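Priltham tabletop demos

README, last touched 5 May 2025

Hi! I'm Custódio Abreu, and I look after this set. It's a pile of demonstrations recorded on our two-arm bench in Titurside, all of them driven by a person on the other end of the controls. If you came looking for scripted motion or simulator output, there's none in here. Every wobble is a human wobble, and a good share of them are mine.

What's in it

There are over 1000 episodes. Each one has the head view, the joint positions for both arms, the gripper openings and a short text instruction. I've put 100 of them in the folder called holdout, so please keep those out of training if you want your results to mean anything next to ours. There's also a folder called sampler with 100 episodes copied from the main set, which is the one to grab first if you only want to check that your loader works (start there, really, the full download is a slog on a home connection).

The task

Everything in this release is some version of the same job. There's a sheet of paper with red markings on it, a small wooden block, a red disc and a gold-colored one. The right arm takes the block, brings it to the red disc, then carries it over to the paper and sets it down flat on the spot named in the instruction. The left arm keeps the sheet from sliding, or hangs back when it isn't needed. I know that sounds like five seconds of work for a person with hands! Through a pair of leader arms it takes patience, mostly because the block wants to tip once you squeeze it too low.

The gold disc gets moved between episodes and sometimes sits close to the right arm. The instruction tells you whether it matters in that run. Plenty of times it doesn't, and the arm has to leave it alone.

How we drive it

The person recording sits at a pair of leader arms, and the bench arms copy them. The software is called Cedik and it lives in its own repo. It records from the moment you press the pedal until you press it again, so you'll find a bit of dead time at the start of many episodes while somebody gets comfortable. I thought about trimming that and decided to leave it. If it bothers you, trim_idle.py in the tools folder cuts the quiet part off and writes a new copy without touching the original.

Things I tell new drivers:

Open the gripper before you go down to the table.
Come at the block slowly and straight, and let go and try again if it's crooked.
Keep the left arm off to the side until the sheet needs holding.
Don't stop recording after a fumble. Fix it and finish.

That last one gets me the most questions. We keep the fumbles. There's a field called clean in each metadata file, and it's true when the driver got through without a second try. I've trained on both and I like the recoveries a lot, but go ahead and filter them out if your setup chokes on them.

Known problems

Some of the red markings on paper come out washed out and soft in the head view. Don't try to read them, and please don't build a text-reading benchmark out of this set (somebody asked).

The grippers hide things. When the right one is down by a disc, you often see only part of the disc past the fingers. I haven't added any labels for hidden parts, so if you're doing segmentation you'll have to handle that on your end.

The older episodes, the ones with the aguiar prefix, were recorded on the Aguiar bench before we moved, and the gripper opening is stored the other way up. The loader flips it for you. Your own loader won't, unless you tell it to, and I lost a whole afternoon to that one.

Joint readings and video don't always start on the same tick. Use the timestamps, please, and don't line things up by row number.

What I'd like to add

More block shapes, and instructions written by people who don't work on the bench. I'm hoping to have a new batch up in June. If you've got a fix for the loader, send it over and I'll happily merge it.

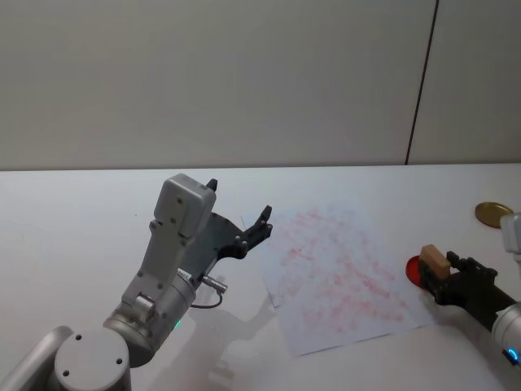
If you find an episode that's mislabeled, open an issue with the episode name in the title and paste in the instruction text as you see it. I go through those whenever I'm back at my desk, and fixes go in with the next upload.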